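Buying grippers on a fixed budget: a talk with the lab manager at Catacutan

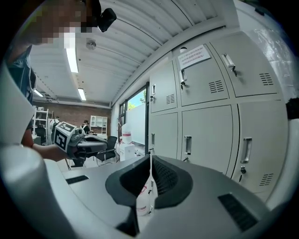 ## What the money went on

The Catacutan lab runs hand-held grippers in pairs, and its manager spent most of May working out how many more it could afford. The equipment budget for the year is £2,536. "That sounds all right until you price the spares," she said.

She had two quotes. Fultine wanted £1,000 for each gripper, with finger pads charged separately. Brular was cheaper but asked for a minimum order of 20. "We need 4 at the very most. I can't store 20 — we've only got the lockers."

## Why not wait?

Zavier, the parent firm, suggested holding off until next year. She disagreed. "If one goes down now, two people stop work. I'd sooner buy two and keep the rest for pads and repairs."

Her advice to other labs is to ask early about delivery and get the price of wear parts in writing. She also wants a line for storage in the next plan. "I left it out last time and had to find it from consumables."

The order to Fultine was placed on 14/06/2021. She is still waiting for a delivery date.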